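Proyecto Cloltari

Cloltari es un proyecto estudiantil de robótica dedicado a la manipulación de tejidos, en particular al doblado de ropa en viviendas particulares. Lo desarrolla el club de robótica de la escuela técnica Väisänen como actividad de dos cursos académicos. El trabajo se centra en la recogida de demostraciones humanas con pinzas de mano y en el uso de esas grabaciones para entrenar un modelo de control.

El nombre designa tanto el proyecto como el conjunto de grabaciones resultante. En la documentación interna del club aparece a veces abreviado como «CL».

Antecedentes

El club se formó en torno a una asignatura optativa de automatización impartida por Jarmo Aaltonen. En sus primeros cursos los alumnos construían vehículos seguidores de línea y pequeños brazos de clasificación, con los que participaban en la competición escolar Ritbridge. El reglamento de esa competición incorporó más tarde una categoría de tareas domésticas, en la que los equipos debían presentar un sistema capaz de manejar al menos una prenda de vestir.

La primera propuesta del club consistía en programar a mano los movimientos de doblado a partir de las esquinas detectadas en la tela. El método daba resultados aceptables con paños de cocina rectangulares y fallaba con las camisetas, sobre todo con las oscuras, en las que el programa confundía las mangas con pliegues del cuerpo de la prenda. Emília Rusnák, entonces alumna de segundo curso, propuso abandonar la detección de esquinas y pasar al aprendizaje por imitación. La propuesta fue aprobada en abril y dio origen al proyecto actual.

Equipo de grabación

Las demostraciones se realizan con pinzas de mano de dos dedos. La persona sostiene una en cada mano y ejecuta la tarea como lo haría normalmente, con la limitación de que la prenda se toca en lo posible solo con los dedos de la pinza. Cada unidad lleva una etiqueta con un código QR y un número, que se anota en la hoja de sesión junto con el lado al que corresponde.

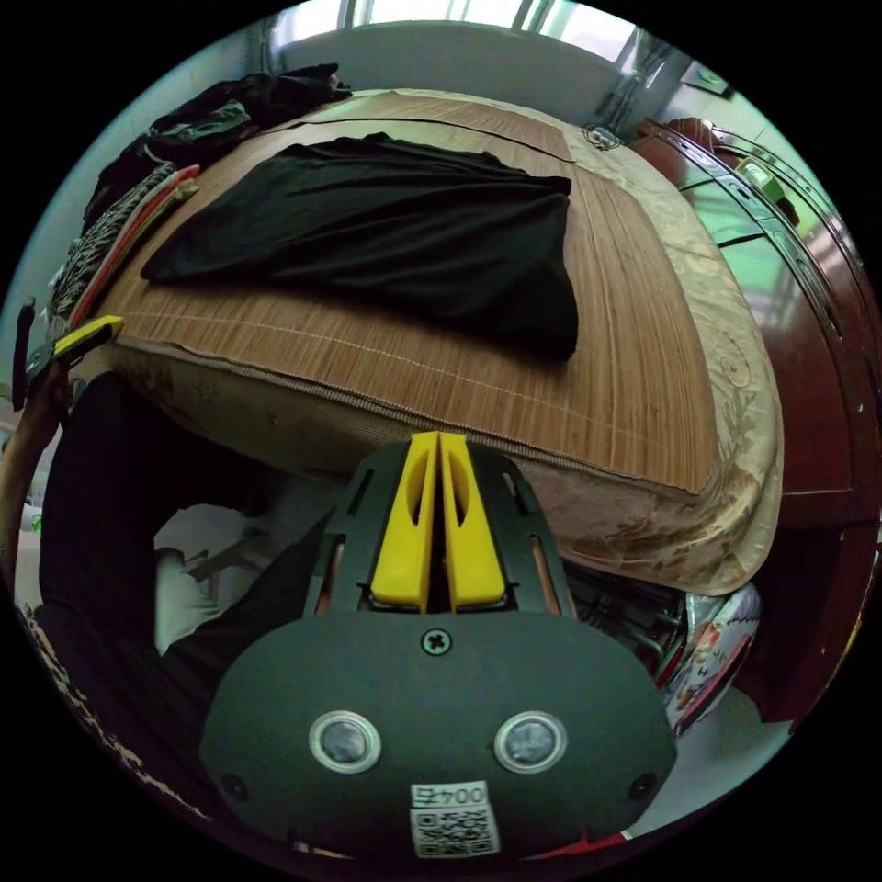 La hoja de sesión recoge además el tipo de prenda, la superficie de trabajo y la posición de partida. El club distingue tres posiciones: extendida, arrugada y amontonada. Las prendas negras tienen un apartado propio en el registro, consecuencia directa de los problemas del primer método, y representan una proporción mayor de la que tendrían en un armario corriente.

Los dedos son piezas sustituibles. Paavo Pitkänen, responsable del taller, mantiene un juego de repuesto para cada unidad y comprueba su alineación antes de cada salida. Una separación desigual entre los dedos dificulta el agarre de telas finas, y las grabaciones hechas en esas condiciones se descartan.

Método

Las sesiones se llevan a cabo en dormitorios y salas de estar. Se prefiere la cama como superficie porque es el lugar donde muchas familias doblan la ropa y porque ofrece una variedad de fondos difícil de reproducir en el aula: colchas estampadas, esteras de verano, sábanas lisas. El cambio de superficie dentro de una misma sesión está permitido y se anota como una configuración distinta.

Una demostración comienza con la prenda en la posición indicada y termina cuando queda doblada o cuando la persona la da por fallida. Los intentos fallidos se conservan en una carpeta aparte. Impi Salminen, que redactó el protocolo, incluyó en él una instrucción sobre el ritmo: los movimientos deben ser continuos, sin pausas para recolocar la prenda con la mano libre.
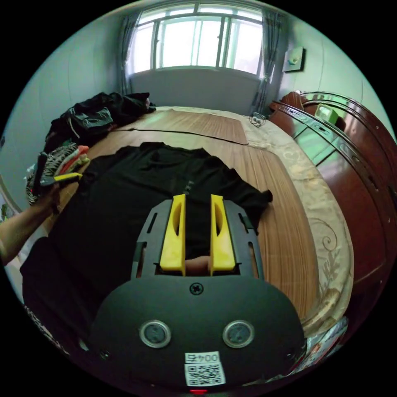 El protocolo contempla cuatro acciones básicas: alisar, pellizcar un borde, levantar y plegar. Para alisar se usan las dos pinzas cerradas, apoyadas sobre la tela. El pellizco es la acción que exige más práctica, ya que la pinza debe tomar una sola capa de tejido. Los participantes nuevos dedican una sesión completa a este movimiento antes de que sus grabaciones se incorporen al conjunto.

Una vez terminada la sesión, los archivos se revisan en el aula. Cada demostración recibe el visto bueno de dos alumnos, que señalan el inicio y el final de cada acción. Las discrepancias las resuelve el profesor.

Conjunto de grabaciones

La primera versión se cerró el 3 de agosto de 2019 con 1888 demostraciones válidas. La segunda, elaborada durante el curso siguiente, elevó la cifra a 3621 y añadió 248 intentos fallidos, que en la primera versión no se publicaban. Las grabaciones proceden de nueve viviendas.

La segunda versión introdujo también las tareas de levantado, en las que la prenda se toma por un extremo y se separa de la cama sin llegar a doblarla. Su inclusión fue objeto de discusión dentro del club. Rusnák sostenía que el modelo necesitaba ejemplos de tela colgante para aprender a girar una prenda; Salminen consideraba que alargaban las sesiones y que el tiempo se aprovecharía mejor en prendas con botones.

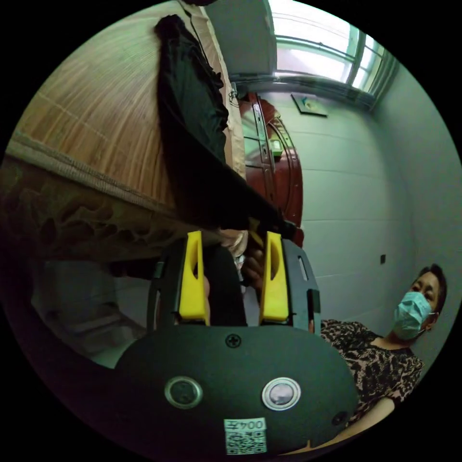 Finalmente se acordó limitar el levantado a camisetas, pantalones y otras prendas sin cierres. Las camisas quedaron excluidas de ambas versiones y figuran entre las tareas pendientes.

Participación en Ritbridge

El equipo se presentó a la categoría doméstica con un brazo doble cedido por el taller Gruralar, equipado con dedos de la misma forma que los de las pinzas de mano. En la ronda clasificatoria dobló dos de las tres prendas asignadas. En la final, el sistema perdió el agarre de una toalla grande y agotó el tiempo disponible, por lo que el equipo quedó en cuarta posición.

Carter Chisholm, miembro del jurado de esa edición, destacó en el acta la documentación de las sesiones y recomendó al club ampliar el número de superficies. La recomendación se incorporó al protocolo con la exigencia de grabar cada prenda sobre un mínimo de dos fondos.

Situación actual

El proyecto continúa como actividad del club. La asignatura optativa emplea parte de las grabaciones en sus prácticas de segundo curso, en las que los alumnos segmentan demostraciones y comparan sus marcas con las del archivo. La preparación de una tercera versión, con ropa de cama y prendas infantiles, está a cargo de Pitkänen y Salminen.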